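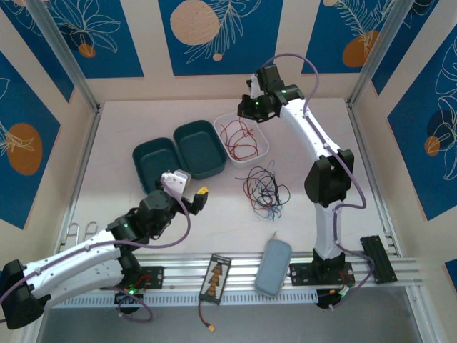

# Small parts and wire: FAQ

**Can I bring my tangled wires to the Hallthorpe bench?**
Yes. Everyone does. Put them in a white tray first, and we'll all pretend they were always in there.

**Do I have to sort by color?**
Red goes with red. Past that, the Fitalton branch has a system with 27 categories, and you're welcome to move to Fitalton.

**Where do connectors go?**
In the teal boxes, one kind per box. A connector left on the floor of the bench belongs to whoever kneels on it.

**How long should untangling take?**
Give it 30 minutes. After that, cut out the worst knot and keep any piece longer than 6 inches.

**May I pull?**
No.

**Can I take an empty box home?**
They cost us 40 cents each and we'd still like them back.

**Who decides what counts as scrap?**
Mehrangiz Zarei, most evenings until 9. Appeals have been heard. Bare copper ends go in the scrap tin by the door, and so do any connectors with bent pins.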